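Westach Home Forum > Floors and Rugs > Striped carpet, yes or no?

perla_salinas
06/11/2022
We rent a back room in Brolbridge and the floor is bare concrete. I want carpet. My partner wants "character," meaning cold feet. Has anyone lived with stripes?

KetillH
Two years with stripes. Every chair you own will look crooked. You will get up at night to fix it.

floarea.n
Disagree with Ketill. Stripes hide the seams if you're laying tiles. Plain beige hides nothing, including your opinion of yourself after one cup of coffee.

KetillH
They hide the seams if you line them up. I did not line them up.

perla_salinas
Quote was $539 fitted, or $315 if I do it myself with a knife and optimism.

Snaedis_B
Pay the $539. I've seen DIY edges. Mine, mostly.

floarea.n
Or buy 20 percent extra and learn on the bad corner — every room has one, and that's where the bookcase goes.

dagny_th
Go light gray, whatever Ketill says. Mid-brown looks tired by April and dark navy shows every crumb, so I'd keep it pale and let the stripe do the work. Ours is the same sort of thing as the light gray striped one in my picture, and it's quiet enough that I forget it has stripes at all until Ketill posts.
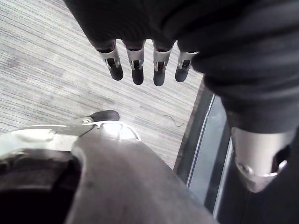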